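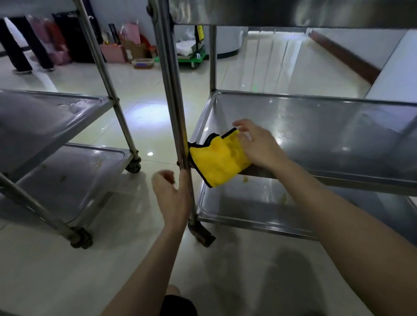
Cleaning Belongs in the Maintenance Plan

When Flarnent commissioned its tray-handling cell at the Zosteo kitchen, the service schedule ran to 273 items. Grippers, belts and sensors were all covered. The steel carts that feed the cell were left to whoever had a free cloth.

This was a mistake of planning. The cell locates each cart by its corner legs, and dried food on a rim or shelf edge changes how a tray sits. A fault logged against the arm may begin on the lower shelf, where few technicians think to look.

Operators should put cart cleaning in the same document as lubrication and calibration, with paid time assigned to it. Eight minutes per cart is a fair allowance. It should include the lower shelf corners, the legs and the casters, wiped by hand. Suppliers, for their part, should stop quoting service costs that leave this labor out.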